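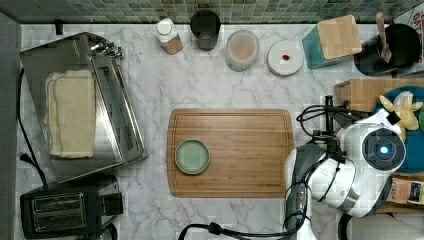 Kitchen Notes: One Clear Spot on the Counter
November 1, 2018

The shared kitchen at Sodton reopened in March, and the question we get most often is where to put things. The cabinets are full, the drawers are nearly full, and the counter has become the place where everything else ends up. Beril Tuncer spent two evenings last week working out a layout for it, and this is what she settled on.

The cutting board stays in the middle. It is the bamboo one with the groove cut around the edge, and it lives flat on the marble instead of leaning behind the faucet as it used to. Bamboo left standing in a puddle swells at the bottom and the old board split that way. Wash it by hand, dry both sides, and lay it back down. If you are cutting tomatoes or a roast, the groove will catch a fair amount of juice, but tip it into the sink before you carry the board anywhere.

The small green plates can be used on the board as a landing place for garlic, herbs or whatever you have already chopped. Please return them to the shelf when you are done.

Appliances go on the left. The toaster oven sits toward the back with the two-slot toaster in front of it. Cords run down the left edge so they don't cross the work area. Folded towels can rest on top of the toaster oven when it is off and cool. Move them before you turn it on, every time, and leave them off until the metal has cooled down again.

Dry goods and small containers line up along the tile. The teal canister with the bamboo lid belongs in this row, and so does the white lidded dish. Clear containers are welcome here too, but write the contents and the date on a piece of tape and stick it to the side. We have had one mix-up between semolina and cornmeal already. The crock with the wooden spatula goes in the back corner on the right, within reach of anyone at the board.

Open bags of flour or sugar should be clipped shut or emptied into a container. Nerita has spare jars in the pantry closet, bottom shelf – 18 at last check – and you can take one without asking.

For cleaning, use dish soap and warm water on the marble. Vinegar and lemon leave dull marks, and so do the spray cleaners with a citrus smell. Wipe up wine and coffee right away.

A printed copy of the layout is taped inside the pantry door. Changes or complaints can go to Beril at extension 147.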